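I Moved My Whole Podcast Life to Kirkora

Apps & Software | Long Reads
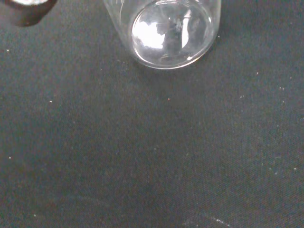
Clear glass on dark gray fabric.

I have 3,020 podcast episodes marked as played. I know this because Kirkora told me on first launch, right after it swallowed the export file from my old player and before it had asked for a single permission. I sat there on the couch doing the math on how many hours of my life that was, and then I stopped doing the math.

Kirkora is a free, open source podcast player, and it has been kicking around in small corners of the internet for a while. I only tried it because Prikville, the app I'd used since college, moved its sleep timer behind a subscription in March. The sleep timer! I fall asleep to shows about shipwrecks. I need that thing.

The import mostly worked. Of my old episodes, 1,702 came over with artwork and notes, and the rest showed up as plain gray squares until I pulled down to refresh each show. That took an evening. There's probably a faster way -- somebody on the forum mentioned a hidden menu -- but I never found it.

What I love is the queue. You can drag things around while something is playing and it doesn't hiccup, and the skip button can be set to anything up to 60 seconds (I use 30, which gets me past most mattress ads in two taps). Search is slower than I'd like. The settings screen looks like it was laid out by four people who weren't speaking.

Syncing is the part to think about before you jump. Kirkora doesn't run its own server, so you either skip sync or plug in something like Strazds, which I did, or Curkov, which I gave up on after it logged me out for the third time. With Strazds my tablet and phone agree on where I left off, give or take a minute. The tablet sometimes insists I haven't finished things I definitely finished.

The next release is supposed to bring chapter support, and the beta already has it if you don't mind a crash now and then. I've had two so far, both while I was doing dishes.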